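## 4. Loading the Kołodziej wordlist into Treder

Treder comes with its own lexicon of late Old Prussian and neighboring languages. The developers call it complete. It isn't, and you shouldn't start a transcription on the strength of it. The Wisham department uses the Kołodziej wordlist alongside it, and this section covers getting that list in and checking what the program did to it.

You need an editor account, the wordlist file from the Sternlow share, and a plain text editor. Do not open the file in a spreadsheet first. Spreadsheets like to "fix" long vowels and will turn some of the manuscript sigla into dates.

### 4.1 Importing the list

1. Log in and close any open transcription. Treder lets you import with one open, but the suggestions in that window will go on using the old lexicon until you restart.
2. Go to **Lexicon > Sources > Add source**.
3. Choose the file. Set the encoding to UTF-8 by hand. The **Detect** button guesses, and I have seen it guess differently on the same file twice.
4. Under **Headword column**, pick *lemma_norm*. Leave *lemma_ms* for the variant field.
5. Set **Merge policy** to *Keep both*. The default is *Prefer newest*, which sounds harmless and will overwrite readings that somebody argued over for years.
6. Press **Import** and wait for the report. 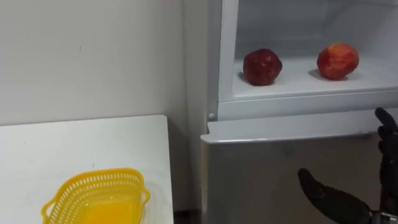 The report should give 2,285 headwords. If the number is lower, the import stopped at a bad line, whatever the green check mark says. Scroll to the last entry in the source, find the same entry in your text editor, and look at the line after it. Nine times in ten it's a stray tab.

> **Caution:** **Undo import** removes the source but leaves its links behind. Anyone who opens a linked text afterward gets blank glosses. Export a backup under **Lexicon > Export** before you try a second time.

### 4.2 Checking the flagged forms

Treder flags any form it thinks is a duplicate or a misspelling. On a clean import it flags 276 of them. A good many are perfectly sound spellings that happen to look odd to a program trained on printed editions.

1. Open **Lexicon > Flags** and sort by manuscript, not by score. The confidence score is a number with two decimals and no published method behind it.
2. Compare each form with the facsimile reference in the *source* column.
3. If the form is really there, press **Keep** and type the folio in the note box.
4. If you can't tell -- water damage, tight binding, a bad scan -- press **Defer**. Do not press **Accept suggestion** to get it off the screen.
5. Save after every 100 forms. Autosave exists. I would not lean on it.

**Note:** **Accept all** appears once you have cleared the first page. Leave it alone.

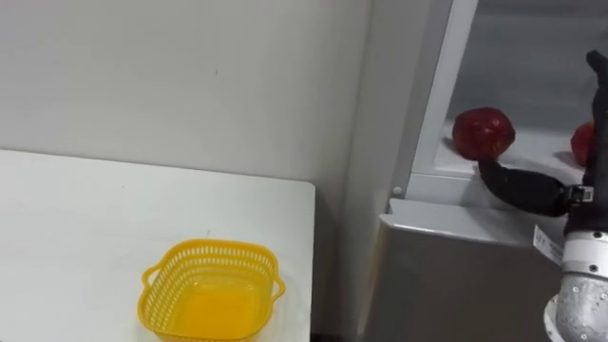
### 4.3 Testing before you let students in

1. Open the practice text in the Sternlow folder and switch on **Suggestions**.
2. Type a headword you know is only in Kołodziej. It should come up with a *K* beside it. No *K* means the source is loaded but not active; go back to **Sources** and tick the box.
3. Type a form you deferred. It should show in gray.
4. Run **Parse page**. The manual that ships with Treder says it can handle up to 1,000 words in one pass. Try it on a short page and read the output against the facsimile before believing that.
5. Set student accounts to *Suggest only*.

If parsing gives a case ending for every single word, be suspicious. The texts don't, and the program has no setting for "unknown" unless you turn on **Allow gaps** under **Parser > Advanced**. It is off after every update, so check it again in September.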